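Home | Blog | Sewing Room | Packing & Post | About

Bubble wrap, boxes and two very good cases

Print this post | E-mail this post

I have been up since before the coffee maker and I could not be happier, because October is swap season! If you're new around here, the Jerunum swap is the one where you send off a box of sewing things you love but don't use, and a stranger sends you a box of theirs. I've done it 3 times now and I still get butterflies when the sign-up list goes out. This year there are 1491 of us on the list. Imagine the post office!

A few of you asked after my last post how I pack, so I'm going to go on about it for a while. Feel free to skip down to the part about tissue paper.

First, the box. I used to grab the biggest one in the closet and stuff the gaps with newspaper, and everything slid to one end the minute it got picked up. These days I pick the box last. I lay out what's going, stack it the way I think it should travel, and then go looking for a box that leaves a finger or so of room on every side. Cardboard that has been used once is fine if the corners are still crisp. If a corner has gone soft and furry, it goes in the recycling, however much I like the size.

Then I line it before anything goes in. I can't tell you how much I love this step. One long piece of bubble wrap across the bottom and up two sides, another piece the other way, so you get a sort of nest. I press it into the corners with my knuckles. If it keeps springing back, a tiny bit of tape at the top edge will hold it, but take the tape off before you close up or the person on the other end will be picking at it for ages.

Flat things go in flat. I know it's tempting to stand cases up on end like books, and it does save space, but flat is so much easier to pad. Same-size pieces sit next to each other where they can, with the heavy one never on top of the light one. And I open all the flaps right out while I'm filling. With one flap half up I always catch my sleeve on it.
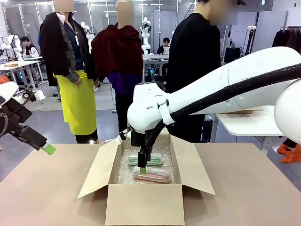 Mint in the back, pink in the front, bubble wrap all around.

Aren't those colors good together? I kept going back and forth over whether to send both, because the mint one is exactly the green of the kitchen in my first apartment, but they look so cheerful side by side that splitting them up felt mean. Clear plastic over a nice color is one of my favorite things to find in a parcel, too. You get the color straight away and then you still get to unwrap it.

On top goes another layer of bubble wrap, folded double, and then the tissue paper. I use the pale yellow kind from Daveck, which is thin enough to crumple without sounding like a bag of chips. Two sheets, loosely scrunched, and a note tucked in where it will be seen first. My note this time has a recipe on the back for the plum bars I made all last month. (Less sugar than you think. Trust me.)

For closing up I've gone back to plain brown paper tape. I tried the Prorkon clear tape over the summer and it's strong, but I could never find the end of the roll again, and I lost a whole evening to scraping at it with a thumbnail. One strip down the center seam, one across each end, and then a gentle shake by my ear. If I hear a thump I open it and add more wrap. It's annoying and I do it every time.

Oh, and write the address on a slip inside the box as well as on the outside. Labels do come off. Mine did once, and that slip is how a tin of vintage buttons made it home to me.

Next up is the box of trims for my second swap partner, which is going to be much fiddlier, since ribbon has a mind of its own. I'm thinking of winding it all on cards first. If you have a better way, please tell me in the comments before I cut up all my cereal boxes!

Filed under: Packing & Post, Jerunum swap
2 comments | 3 shares
Older: My Chacko button jar, sorted at last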